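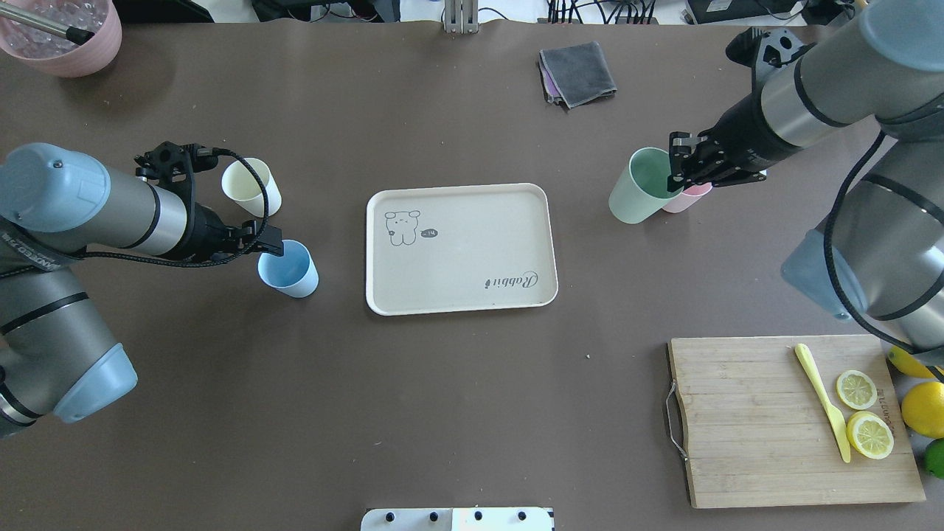 Canbridge Cell, Two-Arm Drinks Table
Software Readiness Checklist, with comments
Revision 13, checked April 17, 2019
Controller build: Mumberg 227
Planner: Jansen, stable branch
Result: passed with remarks (items 4, 7 and 11 to be looked at again)

Please go through the items in order, even if you were the last one to run the cell and nothing has changed as far as you know. The comments are from this check. Add your own underneath and leave the older ones in place until the next revision comes out. They are often more useful than the tick itself, and it's a pleasure to find a note from a colleague who has already had the same puzzling morning you are having!

BEFORE THE ARMS ARE ENABLED

1. Controller build matches the build on the cover sheet.
Yes. Build 227 on both arms. I did the comparison by hand as well, by reading the version string on each arm, and I'd like us to keep doing that for a while. The launcher compares only the first arm it finds.

2. Emergency stop tested from the pendant, and both arms report the stop to the planner.
Yes. Both arms stopped and both reported it. Remember that the second half of this item is the one we're really after on this sheet. The electrical test has its own form, which hangs with the others, and a tick here doesn't stand in for it.

3. Planner refuses to resume after a stop until the operator confirms.
Yes. It asked, I waited, and it stayed where it was. I then confirmed on one arm only and was very glad to see that neither arm moved.

4. Watchdog set to 80 ms on both arms.
Set correctly on both, but the remark stands. If you reload the settings from the Andside panel, the field goes blank until you click into it, and a blank field looks a lot like a missing value. The value in the controller is fine. I've asked for a fix to the panel, and until it comes please read the number from the controller log and write it here.

5. Speed limit for shared-table mode is loaded.
Yes, loaded from file and confirmed in the log. Please don't type it in by hand, however sure you are of the number.

PERCEPTION

6. Camera-to-arm calibration is current for both arms.
Yes. I repeated the touch check at the corners of the tray and was happy with it. If anyone has leaned on a mount, moved a clamp or tidied a cable that was under tension, start again from the calibration routine, even if the overlay looks good to you. A small tilt shows up very little near the middle of the table and a good deal more toward the ends.

7. Every cup on the table has a tracked pose, including cups lying down.
Passed with a remark. Upright cups are found quickly and stay found. Cups on their side are found too, but the tracker sometimes swaps the two ends, so the planner believes the mouth is where the base is and picks its approach accordingly. The pale colors make this worse under the ceiling lights. For now, look at the little arrow drawn on each cup in the viewer before you release a grasp. It takes a moment, and I know it's tiresome when there are several cups out.

8. Clear glass handled as a keep-out volume, with no live pose requested.
Yes. The glass rack is entered as one solid box with a margin on every side. Somebody will surely want to shrink that box one day to gain a bit of reach, and I would ask that person, kindly, to come and talk to the rest of us first.
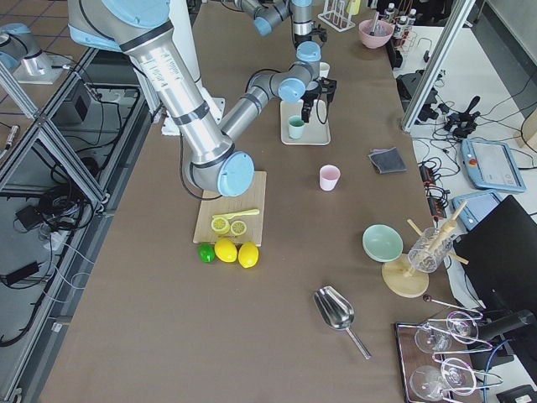

9. Cutting board, tray and folded cloth present in the planning scene.
Yes, all three. The cloth is entered as a low block, which is a bit generous, but it gets refolded so often that I'd rather have it too big. If you slide the board along the table to make room for something, update its pose before the next plan and check that the fruit has moved along with it in the viewer. It is attached to the board in the scene file only when it was sitting on the board at load time.

MOTION AND PLANNING

10. Arm-to-arm collision checking is on, with full link geometry.
Yes. The thing to look for is the word "full" in the startup log. The reduced geometry leaves out the elbow caps, and with one arm folded over the board while the other reaches toward the tray, the elbow is exactly the part that needs watching. I'd also ask you to run the slow preview all the way through at least once, elbows included. We all tend to follow the gripper with our eyes (I certainly do) and forget what the rest of the arm is up to.

11. Cable loops included in the wrist model.
Partly. The left arm has the newer model with the loop over the wrist. The right arm still has the old one, with a plain cylinder around the forearm, and its planned path can pass closer to standing cups than it ought to. Until this is sorted out, use the wide clearance setting on the right arm. Checked and set today.

12. Handover zone over the tray is locked to one arm at a time.
Yes. I asked for the zone with both arms together and the second request was held in the queue, as it should be. When the first arm let go, the second was granted the zone without any prodding from me.

13. Recorder running, and the buffer set to 3000 samples.
Yes. Please leave the buffer at this setting even for short runs. Shorter buffers were fine with the old planner, but Jansen writes its decisions a little later than the joint data, and in July we lost the interesting part of a stop that way.

OPEN POINTS CARRIED FORWARD

Item 4: blank field on the Andside panel. Reported, waiting.
Item 7: swapped ends on cups lying down. Two recordings saved with the tracker settings beside them. More would be welcome, with the lights both on and off.
Item 11: wrist model for the right arm. Drawing is done, still to be converted and loaded. Repeat items 10 and 12 after loading.

Cleared for supervised runs at shared-table speed. Unattended runs stay off until item 11 is closed.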